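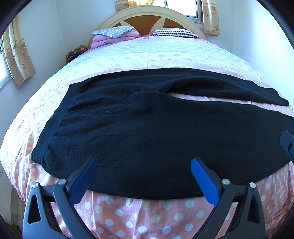
Shirley Heywood wrote in to say that I was wrong about feather pillows, and that hers have lasted through two mattresses and a move from Rudness to Lambert. She washes them twice a year with a small amount of plain soap, dries them on low for most of a day, and has never had one clump. I had written that feather pillows should be thrown out after three years. I got that number from a store tag and never questioned it.

So I spent part of the summer reading up on it and trying a few things at home, and I have changed my mind on most of what I said.

The first thing is drying. I used to take pillows out when the cover felt dry, and the filling in the middle was still damp. That is where the smell comes from. Now I run the dryer on low, stop it every half hour, pull the pillow apart by hand at the corners, and put it back. Mine took four rounds. The heavier one took five and then sat on a chair by the open window overnight.

The second thing is the cover under the pillowcase. I had never used one. I bought two zippered cotton ones from Vukard for $11 each, and they come off and go in with the sheets every other week. The pillow itself stays a lot cleaner. The zipper pull on one of them came off in the second wash. I replaced it with a paper clip and it works fine.

I also weighed whether to buy new. The Stenix down pillow that several of you asked me about is $59, and we would need four. I slept on one at my sister's for a week. It was good for the first few nights and then it was a bit too tall for me. My husband sleeps on his back and would probably like it less. For now we are keeping the old ones.

What I have not changed my mind on is foam. I had a foam pillow for two winters and it was too warm in both of them, and you can't put it in the machine. The guest room still has one. It gets used at Thanksgiving and spends the rest of the year in the closet.

If your pillow folds in half and stays folded, I would still replace it. Shirley agrees with me on that, or at least she didn't argue. The old one can be opened up and used to fill a floor cushion, but do that outdoors. I did it in the laundry room and was finding feathers in the lint trap for weeks.

I plan to wash ours again in November, before the windows are shut for the winter.

Posted 26 Aug 2023
Filed under: Bedroom & Linens, Laundry
Print this post | E-mail this to a friend

3 comments

Marcy says:
Put a couple of clean tennis balls in the dryer. It cuts my time down to three rounds.

D. in Lambert says:
What kind of soap? I used my regular detergent and had to rinse mine over and over before the suds stopped.

Shirley Heywood says:
Flakes, D., one tablespoon per pillow, and run the rinse twice. And wash two at once so the machine stays balanced.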